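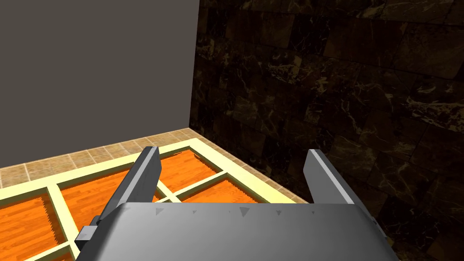

**Ticket 3218, Whitelaw house, proximity rule not firing**
Opened 22 October 2019, status: open

Hi all, me again! I'm working through the Forkis practice rules in the Whitelaw sim and I'm stuck on the proximity one. Our rule says an arm has to drop to slow speed whenever any part of the gripper is within 300 mm of a fixed surface, empty or loaded. With a loaded gripper it works great. With open, empty fingers I get no slowdown and no warning, and the log just carries on as if the arm were out in the middle of the room.

What I've tried so far:

- Restarted the sim and reloaded the rule file. No change.
- Checked that the rule is switched on for both arms. It is.
- Ran it 13 times with the same start pose. The rule never fired with an empty gripper, so at least it's consistent.
- Swapped the Cellia controller profile for the stock one. Same thing.

I also went through the near-surface list by hand (that ate most of my morning) and the walls and doors are all in there. The lattice panels were in there too, but entered by their outer border only — so a finger over one of the compartments may not count as near anything. I fixed that and got a slowdown at the panels once, then lost it again after a reset.
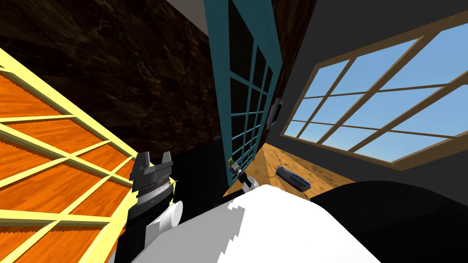 So now I'm wondering if the reset is putting the old list back. I'd also like a ruling on which point we measure from. I've been assuming the fingertips, but the written rule says "any part of the gripper," and to me that has to include the housing and the wrist. If the checker only looks at a held object, then with nothing held it has nothing to measure, and that would explain the whole mess.

Until I hear back I'm capping both arms at slow speed for the entire run. It's dull to watch, but I'd rather not sign off on a rule I can't see working. No sign-off sheet from me yet, in other words!

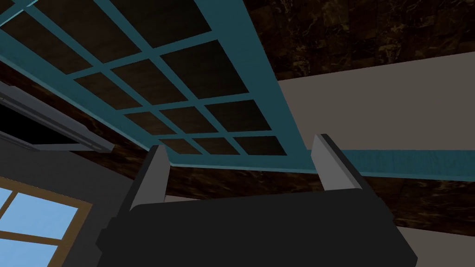 Pedberg support: Please keep the cap on. Measure from the nearest point of the gripper, housing included, with or without a load. Your checker is on rule format 2, and that one reads the held object only. Move to the newer format, save the surface list before you reset, and send us the log from your next empty-gripper run.

Will do — switching formats now, and I'll attach the log when the run finishes.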